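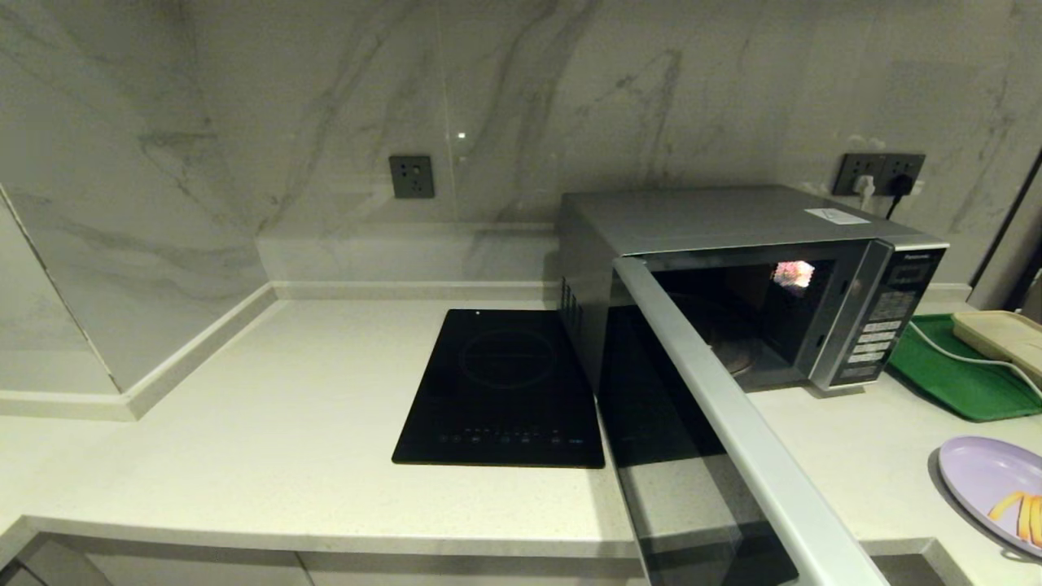 Hob and microwave, door open.

July, 9.40 am

Sourdough starter log, second flour. Carried on with the Primura wholemeal, as the Cidier white ran out at the last feed. Same jar, same spoon, same tap water left standing overnight. Starter weight before the feed was 612 g including the jar. I forgot to weigh the jar empty when it was clean, so that number is only good for comparing with itself.

Fed at equal parts flour and water. The wholemeal drinks more than the white did and the mix came out like wet plaster. Added a further spoonful of water and wrote it on the lid. Rubber band set at the new level.

11.15 am. No rise to speak of. A few bubbles at the side of the glass. Smell is mild, a bit like apple peel. With the white flour it smelled of yoghurt by this stage.

1.30 pm. Up by half. Surface domed, small cracks in the middle. Moved the jar off the windowsill because the sun had come round and I didn't want one side warmer than the other. Should have picked a shaded spot from the start. Any timing before this should be read with that in mind.
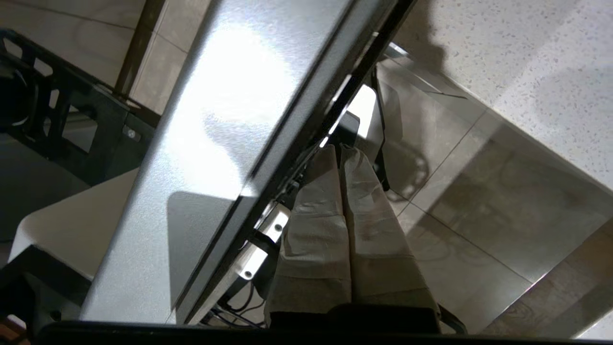 Remark from the Sturkport end, read over the phone while I was writing this up: you are changing the flour and the water in the same feed, so whatever the rise does you won't know which of them did it. Go back to equal parts, put up with the stiff mix, and run it for 2 more feeds before touching anything else.

Fair point. The extra spoonful stays in for this feed and gets marked as an exception. The next one goes back to equal parts by weight.

3.50 pm. Doubled, perhaps slightly over. The band had slipped down the glass so I measured from the pen mark. Float test: a teaspoonful stayed up, then tipped over and stayed up. Took out enough for one small loaf and put the rest back under its lid.

Dough mixed at 4.20 pm, salt held back until after the first rest. Sticky but manageable with wet hands. Shaped later than planned and put in the old Rallis tin, which needs greasing in the corners. It goes in the fridge for some 14 hours and gets baked in the morning.

To do: weigh an empty jar of the same sort. Buy rubber bands that grip. Ask Sturkport which water they use, theirs always seems to rise faster in the first hour.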